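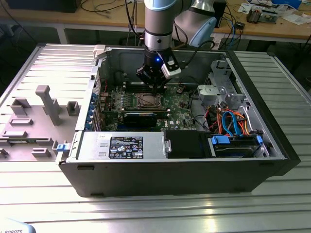

Hélène Penner asked whether a desktop computer with no processor, no memory or no working drive is still worth bringing in, or whether the Center only accepts machines that start up. The answer is that incomplete and nonworking desktops are accepted. Her question is among the most common received by this office, and it is answered more fully in the sections that follow.

# Corkura Equipment Reuse Center: Frequently Asked Questions on Desktop Computers

Last revised 7 October 2020

## Accepted equipment

### Which desktop computers does the Center accept?

The Center accepts tower and small desktop computers of any make. Laptops, monitors and printers are handled under a separate program and should not be placed in the desktop bins. In the last program year, 1,102 desktops were received at the Sedell and Moroz drop-off sites combined.

### Does the computer have to be complete?

No. A case with only its power supply and motherboard may be brought in as is. Owners are asked not to fill empty slots with unrelated parts, as mismatched memory slows down the sorting of usable modules.

### Should I take the side panel off first?

Please leave the panel on for transport. It protects the board and keeps loose cables inside. Once the computer has been logged, the panel is removed and the case is laid on its side with the interior facing up, so that the slots, the drive bays and the power supply can all be reached from above.

If the panel has been lost, the computer is still accepted. Wrap the case in a clean blanket or a large paper bag, and do not use packing peanuts.

## Parts and sorting

### Which parts are kept for reuse?

Memory modules, hard drives, expansion cards and power supplies are the parts most often kept. Drive cables and mounting hardware are kept when they are in good condition. The small plastic tabs and latches that hold drives and slot covers are easily broken and hard to replace, and for this reason owners are asked not to remove them at home.

Motherboards are kept in the case whenever possible. A board that stays in its original case, with its original mounting posts and slot covers, is much more likely to be used again.

### What happens when the processor is missing?

The computer is marked "no CPU" on its intake sheet and goes to the parts shelves until a matching processor is found. An open socket is delicate. The metal retention frame should be left in place, and nothing should be set down on the socket or pushed into it. Contacts that have been bent can seldom be straightened, and a board in that condition goes to materials recycling. 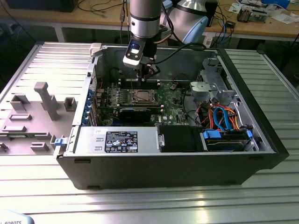 ### How are power supplies handled?

Power supplies are checked against their rating labels. Please do not peel off, paint over or write on the label, even if it is worn. A power supply with no readable label cannot be passed on to another household. Power supplies are never opened, either at the Center or at the drop-off sites, and owners should not open them at home.

### Do you accept separate boxes of parts?

Yes, up to 2 boxes per household per visit. Memory and expansion cards should be in antistatic bags. Loose screws may be placed in a small envelope.

## Data and hard drives

### Do I need to erase my hard drive?

Owners are responsible for saving any files they wish to keep. The Center erases every drive it receives, and a drive that cannot be erased is destroyed. Those who prefer to keep their drive may remove it before drop-off.

### How do I remove the drive myself?

Shut down the computer, unplug the power cord, and wait a few minutes. Lay the case on a firm surface and remove the side panel. In many towers the drive sits in a bay near the front of the case and is held by plastic latches - often in a bright color - that can be released with the fingers.

Disconnect the data cable and the power cable before moving the drive. Pull on the connectors, not on the wires.

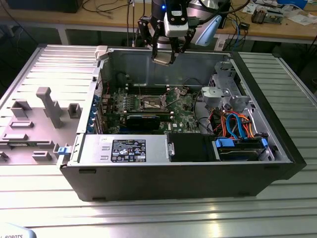
Press the latches inward and slide the drive out slowly. If it does not move, check for a screw on the side of the bay. Please leave the cables attached to the motherboard and tuck them inside the case before closing it.

### Can I get written proof that the drive was erased?

A certificate may be requested at drop-off. It lists the serial number of the drive and is mailed within 11 business days. Certificates cannot be issued for computers left outside the building after closing.

## Receiving a computer

### Who may apply for a refurbished desktop?

Residents of the Corkura service area, local schools and registered nonprofit groups may apply. Applications open each year in March and are reviewed in the order received. Questions about an application may be sent to Gordon Paquette at the Sedell office - please include the application number in the subject line.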